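**Notes on emergency exits and old apartment buildings, a thread**

1/ I've been living in the same building in Grarstead for four years. Last week the landlord sent a letter saying the back stairs would be closed for "improvements." No end date. I spent a few evenings reading up on what that means and I'm putting it here for anyone else who got the same letter.

2/ The building is five floors with two sets of stairs. The front ones are wide and have a window on each landing. The back ones are narrow and come out by the trash cans. Most people on my side use the back ones because they're closer.

3/ With the back stairs closed, everybody on the east side has to walk the full length of the hall to get down. My neighbor Luana Caldeira is on five with a stroller. She timed it on Monday and it was a long walk before she even reached the first step.

4/ First thing I did was call the city building office. I was on hold a while and then got a person who was very clear. A closed stairway in a building this size needs a permit and the permit has to be posted where tenants can read it. Ours isn't posted anywhere I've looked.

5/ Your town may have different rules. Call and ask. Have your address and the number of floors ready, they will want both.

6/ Second thing was the letter itself. It's from Pimen, the management company. It says work will be "phased." I wrote back asking what the phases are. The reply said the phases would be communicated in phases.

7/ I'm not making that up. I have it saved.

8/ Third thing, I asked for the file on the building. Anybody can do this at our records counter. You fill out a form and they bring a folder. Ours goes back to when the place was built and it's mostly boiler paperwork.

9/ There was one useful page in there. An inspection letter from a March a long time back, listing both stairways as required. It doesn't say "preferred" or "recommended." Required.

10/ Copies cost me $4. Bring cash, the card reader was down both times I went.

11/ Svyatoslav Kovalchuk on the second floor used to do door hardware for a living, so I asked him to look at the back door at the bottom. He said the closer is a Wikström and there's nothing wrong with it that an adjustment wouldn't fix. The hinges are worn. The frame is fine.

12/ So if the door is the reason for the closure, it's a short job. If it's the stairs, I'd like to see what's wrong with them. I walked them every day until last week. One tread near the third floor is chipped and the handrail wobbles at the bottom. That's what I know of.

13/ A few people asked about alarms. We have smoke detectors in the halls and one panel in the lobby. I asked Pimen when the panel was last tested and got the date of the last elevator inspection. Asked again. Waiting.

14/ If you want to check your own building, look for a tag on the panel. There should be a date and initials on it. Ours is behind a plastic cover that has gone yellow and I couldn't read it even with a flashlight.

15/ We had a tenants' meeting in the laundry room. Roughly 20 people came, which is a lot for us. Nayara Mendonça took notes and typed them up the same night. If you live here and didn't get a copy, knock on 602's door in the other tower, she's staying with her sister this month.

16/ What we agreed on: one letter, signed by as many units as possible, asking for the permit, the schedule, and a date when the stairs reopen. No threats in it. Maiara Lopes wanted to add a paragraph about the heat and we talked her out of it for now - that one gets its own letter.

17/ Some people said they'd hold back rent. Please talk to the tenant help line before you do that. There are steps you have to follow and if you skip one it goes badly for you. I'm not a lawyer and I don't want anyone doing that because of a thread.

18/ Somebody in the replies asked if the closure is even being enforced. Yes. There's a chain on the third floor landing and a sign on the ground floor door. The sign is handwritten.

19/ The chain is the part I don't like. If the hall fills with smoke and you go for the stairs you've used for years, you find that out in the dark. I told the building office that too and they took down the address a second time.

20/ Until it's sorted out, walk the front route with your kids once or twice. Do it with the hall lights off if you can. Count the doors between yours and the stairs. We've got seven.

21/ Update, 4 July 2019. City offices are closed for the holiday so nothing from them today. The letter has signatures from most of the east side and it's sitting on my kitchen table. Nivaldo Lins is driving it over to Pimen tomorrow morning and will ask for a stamped copy.

22/ I'll add to this when the inspector calls back. If you have a copy of the original letter with a different date on it than mine, send me a picture. Two of us have compared and they don't match.

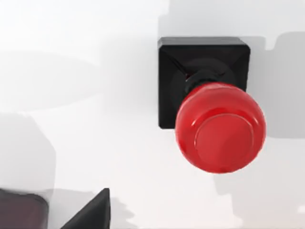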